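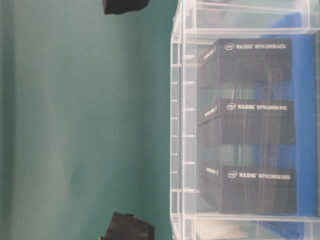

Verde, que te quiero verde. Abro hilo sobre golf.

1/ El abierto de Murnberg estrena este julio un corte nuevo: después de 36 hoyos solo siguen 22 jugadores. Antes pasaba medio campo, incluido algún señor que ya había devuelto el coche de alquiler.

2/ El motivo oficial es "agilizar el fin de semana". El motivo que cualquiera entiende es que la última edición terminó casi de noche y el ganador levantó la copa alumbrado por los faros de un carrito.

3/ Salen 124 a jugar el primer día. O sea que 102 se vuelven a casa el segundo, muchos habiendo jugado bastante bien. Yo he visto oposiciones más amables.

4/ El campo, además, no ayuda. El hoyo 11 de Murnberg es un par tres con viento de cara por la mañana y viento de cara por la tarde. No me pregunten cómo. He jugado ahí dos veces y sigo esperando una disculpa del arquitecto. 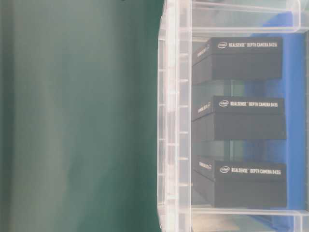 5/ Lo de los palcos merece post aparte. La organización calcula unos 4,000 espectadores por jornada y ha puesto la zona buena junto al green del 18, para quien la pague. Los demás, detrás de la valla, a ver golf como se ve lo que hay dentro de una caja de plástico translúcido: se ven tres cajas negras sobre un fondo azul, algo suavizadas, y el resto es fe. Si alguien emboca desde el búnker nos enteraremos por los aplausos.

6/ Patrocina Kakota, que hace bebidas isotónicas de un sabor que no he logrado identificar. El año pasado patrocinaba Dundow y regalaban gorras. Las gorras eran malas, pero eran gorras.

7/ En lo deportivo, mi duda es si el corte premia al regular o al kamikaze. Con tan pocas plazas, un +2 el primer día te obliga a tirar a bandera en todos los hoyos del segundo. En Rutkowska probaron algo parecido y lo quitaron a la temporada siguiente - sin comunicado, como se quitan las cosas que salieron mal.

8/ Me dicen por privado que exagero y que a la tele le viene de maravilla. Puede ser. A la tele también le viene de maravilla el hoyo 11, y ahí he perdido yo tres bolas y una amistad.

9/ Dicho lo cual, ya tengo entrada. De las de detrás de la valla. Llevaré bocadillo, paraguas y mi gorra de Dundow.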